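21 Nov 2020

I've been meaning to write up our stay in Masness for ages, and since my sister keeps asking me which guesthouse it was (it was the Satti, Karen, the one with the green door), I may as well put it all in one place.

We got there in January, which I know is a funny time to go, but the rates were low and I like a quiet town. The bus from Grutberg takes 3 hours if the pass is clear. Ours was clear most of the way, and then we sat behind a snowplow for the last stretch and ate all the sandwiches we'd packed for the next day.

The Satti has nine rooms and a breakfast you could live on. We had a corner room on the second floor, 369 for the 6 nights, and I'd pay it again tomorrow. Hicham Gaber runs the place with his mother, and he drew us a map of the lower town on the back of a receipt that got us further than the guidebook did – I still have it in my coat pocket. Ask for a room on the courtyard side if you're a light sleeper, as the church bells start early and they mean it! 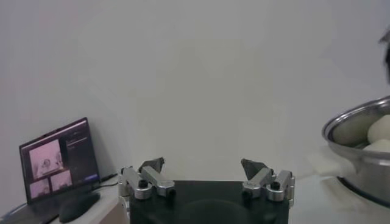
*Gripper and plain white wall.*

Most days we walked down to the harbor after breakfast, had coffee at Comow, and then wandered until our feet gave out. Comow is tiny and you may end up sharing a table, but the cardamom buns are worth a bit of elbow bumping. Go before ten. By eleven they're down to the plain rolls, and we learned that one twice.

If you only have a weekend, I'd stay in the lower town and skip the big hotels up by the station. They're perfectly nice, I'm sure, but the hill is steep and gets icy, and you'll want to be able to pop back for dry socks. Families might like the cottages out past the lighthouse, though you'd need a car for those.

Bring boots with a proper grip, and some cash for the Satti – the card machine was down the whole time we were there. I'm hoping to go back when it's warm enough to try the ferry.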